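4. Sorting the table before pick-up

The Fullitz sorting kit is supplied with a round bin, a base board and a set of printed category cards. Read this section before the first household sort. If you have the older Misbridge set, the steps are the same but the cards are numbered differently; see the table in section 9.

4.1 Setting up the table

1. Clear a table you can reach across without leaning. A kitchen table is fine.

2. Lay a washable cloth over it. A cloth with a printed grid makes it easier to keep the groups apart, but a plain one will do.

3. Put the base board down on the right-hand side (left-hand side if you are left-handed) and stand the bin on it. Keep the bin well back from the table edge.

4. Lay the category cards along the far side of the cloth: Soft Plastics, Rigid Plastics, Cartons, Nets and Foam, Craft Offcuts, Other.

Note: The base board keeps the bottom of the bin off the cloth. It is not a cutting board. Do not use it for food.

Caution: Do not stand the bin on a stovetop or near a heater, even when the stovetop is off.

4.2 What to put on the table

Bring out one bag of clean packaging at a time. Tip it out slowly in the middle of the cloth and spread the items until none are stacked more than two deep. Anything with food left on it goes back to the sink. Rinse it, shake it and let it dry on the rack before it joins the rest.

Keep glass, batteries, aerosols and blades off the table altogether. These have their own drop-off points in most council areas and are outside the scope of this kit.

4.3 Nets and foam

Fruit nets are the items most often put in the wrong group. There are two common kinds. The thin string kind comes on oranges and onions. The thick foam kind is slipped over pears, mangoes and other fruit that bruises. Both go to the Nets and Foam card, and neither goes in with the bags.

1. Pick the net up by its middle and lift it clear of everything else. Nets catch on bottle caps and carton flaps.

2. Check inside for stickers, stems and paper tags. Remove them.

3. Stretch a foam net once lengthwise, let it go, and lay it flat on the card.

4. Nest foam nets one inside another until you have a bundle you can close your hand around.

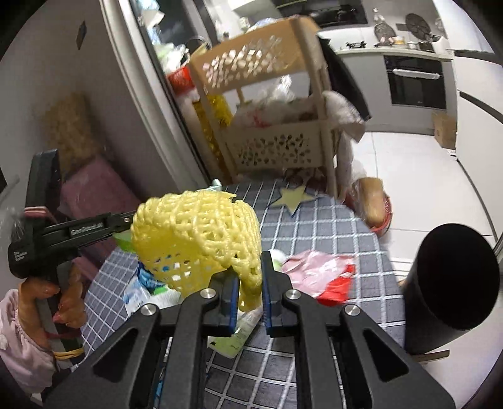
5. Tie string nets in a single loose knot. Do not use metal ties or staples, as the bundles are handled again at the depot.

If a foam net has gone brittle or is shedding bits, put it straight in the bin. It cannot be bundled.

4.4 Bags

Plastic bags, coloured or clear, are sorted together. Empty each bag, flatten it with the side of your hand and fold it in thirds. Do not knot them. A bag that crackles and will not stay folded can be tucked inside a softer one.

Paper bags with a plastic lining go to Other.

4.5 Bottles and cartons

1. Take the caps off bottles and place them beside the card.

2. Leave labels on unless they come away by hand.

3. Open cartons at both ends and press them flat. Cartons with a foil lining go to Other.

4. Stand bottles upright at the back of the group. If they are left on their sides they will roll under the nets and bags and be missed on the final check.

4.6 Craft offcuts

Cut-out shapes in felt, craft foam or card can be kept for reuse if they are clean and larger than a coin. Stars, hearts and letters are worth keeping whole. Place them flat on the Craft Offcuts card, with nothing on top. Glittered or glued pieces go in the bin.

4.7 Filling the bin

The bin takes only what cannot be reused or collected. Fill it last. Load it to a hand's width below the rim and do not press the contents down. The maximum load is 400 grams for the small bin and 443 grams if the Trostwood liner is fitted.

Caution: Lift the bin with both hands, one under the base. Do not lift the bin and the base board together.

4.8 Final check

Shake the cloth out over a hard floor and sweep up. Return the cards to their sleeve in order. Replacement cards and liners are available from Kyriakidis under the part numbers listed on the back cover.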